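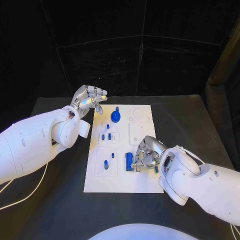 Photo: Agata Zuccaro / Radik

Visit report: Radik open day, February 25, 2020

The morning session was the one I had come for. Radik has been writing house rules for two-armed assembly trials, and the open day was the first chance for outsiders to read them next to a working bench. The building dates from 1910 and the stairs are narrow, so visitors went up in small groups. Our guide was Thijs Mertens, who looks after the test procedures.

The rules fit on 5 pages. Most of them deal with what has to be written down before an arm moves: which parts are on the board, where each one starts, what the lights are set to, and who has the stop button. Mertens said the lighting entry was added in October, after two operators logged the same test under different lamps and no one could compare the results. Coloured light is now treated as a test condition with its own line on the sheet. A run under pink or violet light can't be filed with runs under plain white light, even if the board is laid out the same way.
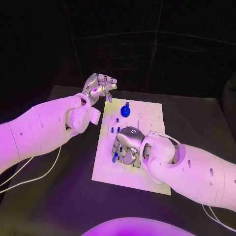
The second page covers stopping. Anyone in the room may call a stop, and the operator has to honour it before asking why. A stopped run stays in the record. Dirk Vermeulen, who was in our group and runs a small packaging line, asked if that made the numbers look worse. Mertens said it did, and that they publish them that way.

A full set at Radik is 50 runs. If the layout changes partway through, the set starts again from the first run. There was some grumbling about this from the back – one visitor thought 40 would do – but the rule is firm. Parts that get knocked over are left where they fall until the run is closed.

I had a question about loose cables, as our own shop was written up for them last year. The Radik sheet asks for a check through the full reach of both arms before each set, with initials beside it. It doesn't say how much slack is allowed. Rianne Van Damme, who drafted that section, told me they tried to put a figure on it and couldn't agree on one that suited every bench.

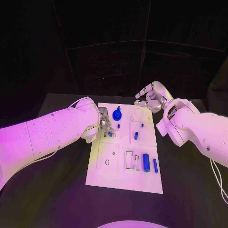 After lunch we went through the wording on people near the table. No hands over the work surface while the drives are powered, including to straighten a part. I would like to see that one copied at our end word for word.

The rules are a draft and Radik is taking comments in writing. Copies were on the table by the door, along with the blank run sheet. I brought back two of each and left them in the lunchroom.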